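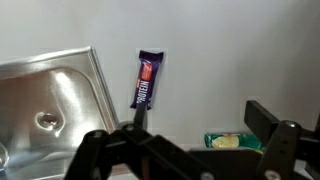
4. What the arm changed in the break kitchen

I'll start with the thing that surprised me most when I went back through my notes from Wultwood, and it has very little to do with robots. It's who wipes the counter. Before the arm came, the snack kitchen on the packing floor was tidied by whoever happened to be on a break, and everybody we talked to had a slightly different idea of how fair that was. Gwenaël Picard (she ran most of the interviews with me) collected 77 short diary notes from the staff over the trial, and a good chunk of the early ones are complaints about wrappers in the sink, sometimes with initials attached!

4.1 The job we picked

We wanted a small job. Farkell, the company that runs the site, had first asked for something on the packing line itself, and I argued pretty hard for the kitchen. The line already has its own rules, its own rhythm and a union agreement I didn't want to get tangled up in. The kitchen has a counter, a shelf, a sink and a lot of small packaged food that ends up wherever people put it down. So the task was to pick up single snack items from the counter area and move them to a set spot, over and over, with people walking in and out between shifts.

It's a plain job, but the items are a pain. A biscuit packet is shiny and has a bit of give to it, and a protein bar is narrow, so the fingers have to come in at the right angle or they just push it along. Hnat Derkach, our technician, kept a log of every attempt, 198 in all. He marked 173 of them as completed without a person stepping in. I'll come back to the other 25 in Section 5, but I'll say now that the staff remembered those far better than the ones that went fine.

Figure 4 is from the kitchen, with a slim purple item in the gripper over the counter and a green snack bag lying nearer the sink.

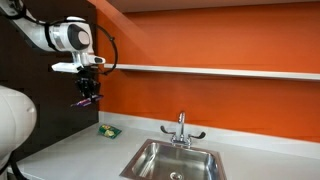 Bultbridge Workplace Automation Group

Figure 4. The arm at work above the kitchen counter.

4.2 What people told us

I had expected people to talk about their jobs going away, and a few did. One packer told Gwenaël, "If it can do the snacks it can do my boxes," and I don't think we had a good answer for her at the time. Most of the talk was about space, though. The arm sits at the left end of the counter, which used to be where the early shift stood to drink their coffee. They moved over toward the right of the faucet, and then the late shift found their own corner taken, and for a couple of weeks in March that was really the main topic in the diaries.

Then there's the watching. People who used to grab something and leave would hang around to see if a pick worked (I did it too, every single visit). Two supervisors saw this as lost time. The staff we asked called it the best part of the break, and some of them had started giving Hnat advice on which way to turn the bars.

The tidying itself got less personal. After the first 6 shifts the notes with initials in them stopped, and the complaints that came in later were aimed at the arm, or at us. Palamarchuk (1) describes something close to this in hospital supply rooms, where blame moves from coworkers to the equipment, and I think that reading fits our diaries well. I'd be careful about calling it an improvement. One of the older packers said she missed having a reason to go and tell somebody off.

We also noticed a new chore that wasn't in anyone's job description. Somebody has to set things straight when a pick goes wrong, and at Wultwood it was usually the person standing closest, on their own break time. Farkell hadn't planned for that and neither had we. How those minutes were shared out between the two shifts is covered in the next section, together with Hnat's log.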